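# Gripper trials at the washing machine: questions we get

These are the questions people ask most often about the laundry trials. If yours isn't covered, put it to Marlene Sperling or Octavio Godoy.

## What is being compared?

Three finger types on the same pair of arms: the flat rubber pads we started with, the two-part hooks from Hellwig, and the black conical fingers from Posodar. The arms, the controller and the task stay the same throughout. Only the fingers change.

## Why a washing machine?

It gives us a door to pull, an opening to reach through and soft things to pick up, all within reach of a robot that doesn't have to drive anywhere. Each of those is hard in a different way, and a finger that does well on one often does badly on the next.

## What does one run consist of?

The robot opens the door, takes one garment out of the basket, puts it in the drum and closes the door again. A run stops when the door is shut or when 90 seconds have passed. Anything not finished by then is marked as a fail, even if the garment is halfway in.

## How many runs does each finger type get?

The plan is 200 runs per type. The flat pads have 188 so far, as a wrist bearing had to be replaced before the set was complete. The missing runs will be done with the same controller settings as the others.

## Does the robot work by itself or is someone driving it?

Both. The first half of each set is driven by a person using the Batby hand controllers. The second half runs on a policy trained from the driven runs. We keep the two sets of results in separate tables and don't average them.

## Which fingers are best at the door?

The hooks. They get behind the handle without much care in the approach and hold on while the arm swings back. The conical fingers can do it too, but the tip has to go in at the right height. The flat pads slip if the handle is gripped near its end.

## And for clothes?

The conical fingers, for most things. The narrow tip pushes into a fold and the two sides close on a small bunch of cloth. They are weaker on thick towels, where the flat pads hold more. The hooks tend to catch on seams and then won't let go, and this has cost us a good many runs.

## Do you use the same garment every time?

No. There are shirts, socks, hand towels and a pillowcase, and the order is drawn before the session. Every garment goes into the basket crumpled. We leave the care tags on, as people do at home.

## Where should the basket go?

On the floor directly in front of the machine, with its long side facing the robot. The arms come in from either side of it. If the basket is too close to the door, the door catches the rim when it opens, so check the swing by hand first.

## Where are the cameras?

One on the head and one on each wrist. For picking from the basket the head view does most of the work. Inside the drum it is of little use and the wrist cameras take over. We tried an Atard depth camera on the head for a while, but the shiny drum gave it a lot of false readings and we went back to plain colour.

## How tight do the fingers close?

The controller takes a force setting from 0 to 900. Those numbers are its own scale and can't be read as newtons. Use the value written on the sheet for the finger type you have fitted, and don't change it in the middle of a set.

## What does the green light mean?

On our grippers, green means powered and talking to the controller. If either one is off, stop and check the cable at the wrist before doing anything else.

## Can I try my own fingers?

Yes, if they fit the standard mount. Send the drawing to Octavio first. He will want the length and the weight, and the tip offset has to be entered before the arm is switched on. 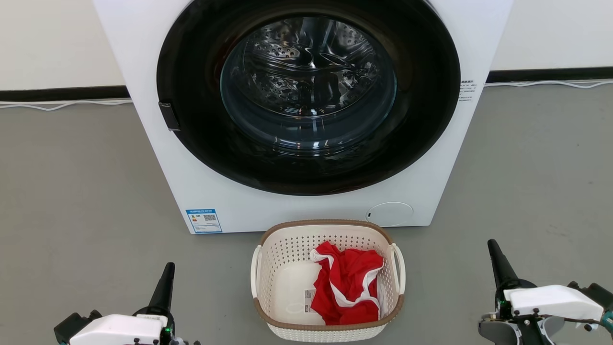
*Page last changed: July 19, 2018*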